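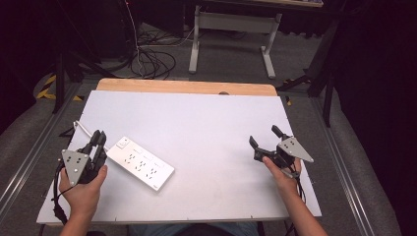
My second winter in the apartment, and the first electric bill of the year

22nd January

I live in Jatton since two winters now, and I still read every letter from the electric company with a dictionary next to me. The words are easy. It is the numbers I check twice.

The last bill said 692 kilowatt hours for one month. In my old home, in Ortuño, my parents and I did not use so much in a whole season, but there we had a gas stove and a wood heater, and my mother would turn off the lamp in the hallway while you were still walking in it. So I called the company. The lady was patient with me. She asked me to go and read the meter, and I went down to the basement in my slippers and wrote 3469 on my hand. The number was right. The bill was right also. I said thank you and felt a little ashamed.

After this I decided to learn where the electricity goes. My neighbor Sushil Chaturvedi lent me a small plug-in meter, the kind you put between the wall and the appliance, and for one week I carried it from room to room. The refrigerator was better than I expected. The television uses a little bit when it is off, but so little that I stopped being angry with it. The guilty one was the electric heater in the bedroom, a Zonditz that came with the apartment. I was leaving it on all night with the door open, so I was also heating the hallway and maybe the stairs.
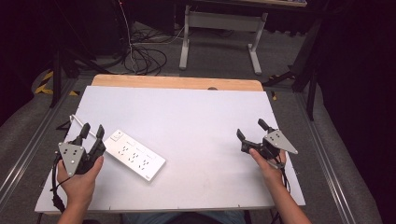

My bedroom window was the next problem. The seal was hard like old bread, and when I held a strip of paper near the corner it moved. I bought foam tape at Brullico and waited for a dry afternoon to put it on. For such work I like a clear surface, a white one if possible, like the white top on its light wooden board in the photo, since the small pieces of backing paper always disappear on my dark kitchen table. You should clean the window frame with alcohol first and let it dry well. I did not do this the first time, and the tape came down in two days.

Then I made a curtain. Macarena Casado, my friend from the language class, gave me a thick wool blanket, and I sewed 8 rings on it by hand. It is not beautiful - the left side is longer - but in the evening I pull it closed and the cold stays behind it. Now I heat the bedroom for one hour before sleep, with the door shut, and I turn the heater off when I go to bed.

I started with this in the second week of the month, so I can't say yet what the new bill will be. The plug-in meter shows less for the heater, this I know. Sushil wants it back on Friday or so, he has a dehumidifier he is suspicious about.

In October I will look at the kitchen window, before it gets cold again.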